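Stories > Short Fiction > The Green Table

The planner said it had a path. It had been saying so for three hours, in the flat blue type Preline used for everything from disk warnings to licence renewals, and Mwende Mwaipopo had stopped believing it at the second cup of tea.

PLAN FOUND. CONFIDENCE HIGH.

"High compared to what," she said to the monitor.

The office in Remham had emptied out before lunch. Somebody had left a tin of shortbread on the printer and somebody else had left the heating on full, so she worked with her shoes off and the window propped open by a stapler. The release was due to go to Ogola by midnight. Ogola had bought the planner on the strength of a talk given by Jarby's founder, a man who owned a great many fleeces and who had told a room full of buyers that the software could reach for things the way a person does, without thinking.

Mwende had thought about that sentence more than was good for her. She didn't reach for things without thinking. She had once stood in her mother's kitchen for a full minute deciding how to get a jar down from behind the flour.

She ran episode 518 again.

The simulated arm came over the edge of the simulated table, dipped its wrist and stopped. The wrist camera showed her what it always showed her: green surface, brown rim, grey nothing. The log filled with cheerful lines. Target acquired. Approach vector nominal. Clearance nominal. At the bottom, GRASP SUCCESS, and a little tick that someone had been paid to draw.

She scrubbed back. The finger was there. The black thing it was meant to pick up was there. The table was tipped over at the angle everything took on when the wrist rolled. She went forward one step, and another, looking for the moment when the finger met the object, and each time she found a picture that could have meant touching or could have meant very nearly. Then the episode ended and the tick appeared.

"You never picked it up," she said.

She opened the success check. It was eleven lines long and had been written by a contractor whose initials no longer matched anyone in the directory. It took the estimated position of the gripper and the estimated position of the object, subtracted one from the other, and returned true if the answer was small. Both estimates came from the same model. If the model believed the finger was at the object, then the finger was at the object, and everyone could go home for Christmas.

She sat back. The stapler shifted in the window.

It was the sort of thing she'd have been embarrassed to find in a student's assignment. It was also the number on the first page of the sales deck. Of 986 episodes in the validation set, the planner had succeeded in all but a handful, and the founder had a special way of saying "handful", with his palm held out as though he were offering you a mint.

She wrote her own check. It didn't take long. She threw out the estimates and asked the simulator itself, which after all had built the table and knew where everything on it was. Had the object's height above the cloth changed by the end of the episode? Had there been contact, yes or no, and for how many steps? She set it going across the whole set and went to look for a biscuit.

When she came back the phone was ringing.

"Tell me it's shipped," said the founder. There were children somewhere behind him, and a television.

"It's not shipped."

"The dashboard's green."

"The dashboard's always green. I could unplug the arm and the dashboard would be green."

"There isn't an arm, Mwende. It's a sim."

"Yes," she said. "That's the other thing I wanted to talk about."

He breathed through his nose. She could picture the fleece. "Is this a real problem or a you problem?"

It was a fair question, in its way. She had been wrong about the calibration tool the year before, and had held it up for a fortnight over a fault that was in her own test script. He had never mentioned it since. He'd merely developed a habit of asking, kindly, which sort of problem it was.

"I don't know yet," she said. "I've got a run going."

"How long?"

"Over 3 hours."

"And if it comes back fine?"

"Then I'll press the button and apologise."

"And if it doesn't?"

She looked at the paused episode on the left-hand monitor. She had been looking at it for so long that it had begun to come apart into colours. A person glancing at it would say the finger was at the thing. She would have said so herself, at nine in the morning, with a deck to fill.

"Then you'll need to ring Ogola," she said, "and I'd rather you did it before they bolt it to something."

He said he would keep his phone on. He said it as though it were a favour to her, and perhaps it was.

The afternoon went grey and then went altogether. She answered two emails. She read the planner's own documentation from the beginning, which she suspected put her in a small club, and found a paragraph headed Robustness that said the system was robust. On the far monitor the counter crept upward. She had turned the results off so she wouldn't sit there keeping score, and then she sat there anyway, trying to guess from the rhythm of the disk light.

What bothered her was how reasonable it all looked. If the arm had flailed about or punched through the table, somebody would have noticed in the first week. It came in neatly. It slowed down at the right moment. It had learned everything about picking something up that could be learned from being told it had done well, and whether it had learned the last part she couldn't say, and neither could the contractor, and the planner would say yes whatever you asked it.

At twenty to eight the disk light stopped.

She put her shoes back on first. She couldn't have explained why. Then she pulled the stapler out of the window, let the sash drop, and opened the file.

She read it standing up. She scrolled to 518 and read that line twice, and then she picked up the phone and dialled. While it rang she brought the episode back up on the left-hand monitor, in case he asked her to describe what she was looking at.

"It's me," she said. "Have you got a pen?"

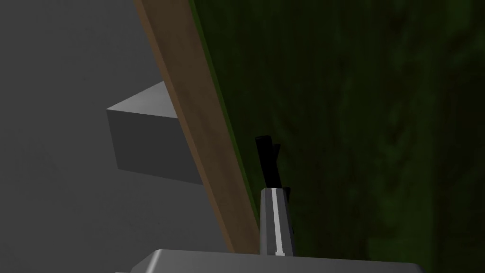

Episode 518, wrist view, paused.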